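Tustness returns in March with 11 new episodes

Good news for anyone who has been wearing out the old discs - Tustness is coming back! The space serial, off the air since its fourth season, returns in March with 11 new episodes, and the first one is a double-length story set on the mining moon of Malgate.

Senthil Ramasamy, who wrote the much-loved "Glass Orchard" two-parter, takes over as head writer. He told fans at a packed preview evening that Captain Angelovski will be on board from the opening minutes, and that the Kumow are back too, with their original voices. The cheer that went up for that one lasted a good while.

The preview showed the first ten minutes of the season opener, and they are terrific. The new theme keeps the old four-note horn call, the jokes land, and the Malgate tunnels look properly huge. It feels like the show we grew up with, only moving faster.
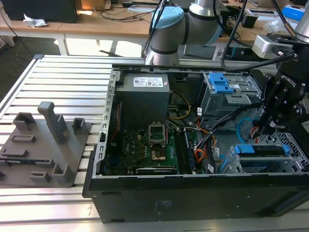 An open desktop tower on the workbench, with the power supply and motherboard showing.

Each episode runs 46 minutes, apart from the opener. The fan club is also planning a watch-along of the early seasons in the weeks before the premiere, starting with "The Long Signal" and going in broadcast order. Membership passed 1000 after the preview and stood at 1031 at last check. New members can still join in time for the first night.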